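5 Comparing gripper fingers on the wrist camera rig

This section covers the side-by-side trial of two finger sets on a wrist-mounted camera arm. It assumes the arm has been commissioned under section 3 and the controller is on the current Jurberg firmware. If you have only one finger set, skip to section 6.

5.1 What you need

Arm with wrist camera fitted and cable strain relief in place
Finger set A (long, closely spaced)
Finger set B (short, padded)
Estuven controller with the log option enabled
Hex key and torque driver from the service roll
Trial sheet MacKinnon 2, one per finger set
A household appliance with a round door, unplugged

Any appliance will do for practice, but all results entered in the shared table must come from a front-loading washing machine. The door ring gives a curved edge, a smooth face and a shallow gap in one place, and the pale housing is hard on the camera's exposure control.

CAUTION: Unplug the appliance and close the water tap before the arm is powered. Do not rely on the child lock.

5.2 Fitting the fingers

1. Park the arm in the service pose and press the stop.
2. Release both finger screws by hand. Do not use the torque driver for removal.
3. Slide the old fingers off together. Keep them as a pair. Left and right are not interchangeable on set A.
4. Wipe the mounting faces with a dry cloth.
5. Fit the new fingers and start both screws before tightening either.
6. Tighten to the value stamped on the service roll.
7. Release the stop and run the open/close check at low speed.

NOTE: A click at the end of the closing stroke on set A is normal. A click at the start of the stroke is a loose screw. Go back to step 5.

5.3 Re-zeroing the camera

The camera sees the fingers from behind, so every change of fingers changes the lower part of its view. The mask must be redone each time, even when going back to a set used earlier the same morning.

1. Open Camera, then Mask, and choose New.
2. Close the fingers fully and capture.
3. Open the fingers fully and capture.
4. Accept the combined mask. If it covers more than 29 per cent of the view, reject it and check that the camera bracket has not slipped.
5. Save the mask with the letter of the finger set at the front of the name.

Set A usually produces a tall, narrow mask. Set B produces a low, wide one. If the mask shape does not match the set fitted, the wrong file has been loaded. The controller will not warn you.

5.4 Setting the approach

1. Drive the arm by pendant until the door is centred left to right in the camera view.
2. Tilt the wrist until the top panel and the front face are both visible. A steep angle is acceptable. The door estimator works from the ring and corrects for tilt.
3. Select Find Ring. Wait for the outline to settle on the outer edge of the ring. If it jumps to the glass, lower the exposure one step and try again.
4. Set the contact point at the top of the ring for trials 1 to 4. The side contact point is used only from trial 5 on.
5. Set the approach distance to 300 mm and the force limit to Low.
6. Save the approach. Use the same saved approach for both finger sets.

NOTE: Reflections on the upper part of the ring are the usual cause of a false outline. Move the lamp. Do not cover the ring with tape or powder, as this changes the friction result.

CAUTION: Keep hands, sleeves and laundry clear of the door while Find Ring is running. The wrist can move without a tone.

5.5 Running a trial

1. Start the log. Check that the trial number on the controller matches the sheet.
2. Press Run once. The arm approaches, makes contact and holds.
3. While it holds, read the contact force and write it down. The log keeps only the peak.
4. Press Continue for the retreat.
5. Mark the sheet: clean contact, slip, or missed.
6. Repeat until the sheet is full, then change fingers and start again from 5.2.

The view during the hold should resemble the one below, taken with long fingers at the top of the ring.

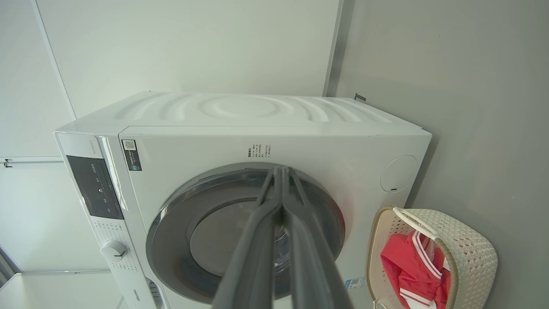 Struan Mowat disagrees with using the top contact point at all for the long set. His note on the February draft reads: "With the tips that close together you are measuring one contact and calling it two. Start at the side of the ring, open the fingers to half, and you'll see a real difference between A and B. At the top they score the same and people buy on price."

The top contact point has been kept for trials 1 to 4 so that new results can be compared with the 3,569 contacts already in the Fudthorpe table, all of which were made there. Mowat's half-open side contact has been added as trial 5. Record it on the back of the sheet.

5.6 Reading the results

Compare the two sets on slip count first and held force second. Missed contacts are a camera or mask fault and should not be charged to the fingers. If either set shows more than 2 misses on one sheet, discard the sheet, redo 5.3 and run it again.

Long fingers generally reach a recessed edge with less wrist tilt, but they flex, and the held force will drift downward over the first few seconds. Take the reading when the number stops moving. Short padded fingers hold a steadier force and hide more of the target from the camera at close range. On curved plastic the pads may also leave a faint grey mark, removable with a damp cloth.

5.7 Faults during the trial

Outline will not settle: lower exposure, move lamp, then repeat Find Ring.
Arm stops short of contact: approach saved with the other mask. Load the right mask and save again.
Force reads zero in contact: sensor not tared. Retreat, tare, rerun the trial under the same number.
Fingers close unevenly: left and right swapped, set A only. See 5.2, step 3.
Controller shows E-HOLD: hold time exceeded. Press Continue, then Clear.

Completed sheets go to Elspeth Leckie with the log file. Sheets without a mask name will be returned.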